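Notebook – natural dye trials, June
Morning, started 9.40

Madder vat finally behaving! Kept it at 60ish all through and the wool came out a proper brick red, miles better than the pinky brown of batch 5. Lensa thinks it's the chalk. I think it's the chalk plus leaving it alone for once. Did 6 small skeins from the Rarkska fleece, alum mordant on all of them, same soak.

Skein weights before dyeing came to 77 g altogether on the little scale. Must reweigh once they've dried, as the last lot gained a bit and I never found out why (grit from the root, probably).

Weld next. Birsen brought a huge armful from her allotment, stalks and all, smells like wet hay and cabbage. Chopped 632 g of it, and the liquor was already yellow before it got anywhere near a simmer. Lovely stuff. Strained through the old curtain, rinsed curtain, hung curtain on the door.

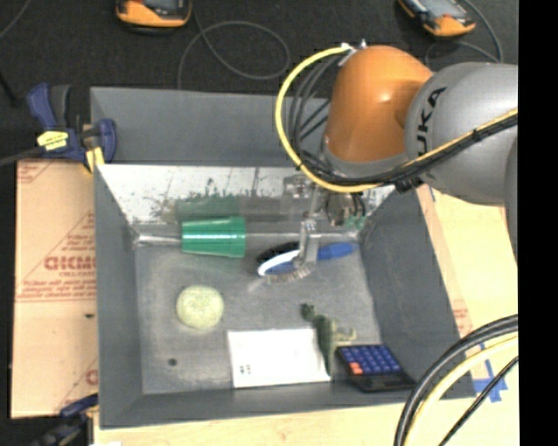 Grey bin and the orange and grey arm, KUKA lettering on its side.

Overdyed two old woad skeins in the weld and got the green I've been after since winter – a soft mossy one, a bit streaky near the ties. Tie looser next time! Figure of eight, four places, cotton string. Nurhan wants enough of it for a hat, so write down: woad two dips, weld 40 min, no iron.

Iron pot still needs scrubbing. Do NOT use the iron spoon in the weld again, see batch 3.

To do: ask Muammer about more chalk, light test strips on the south window, label the jars, second madder bath with what's left (should give a decent coral)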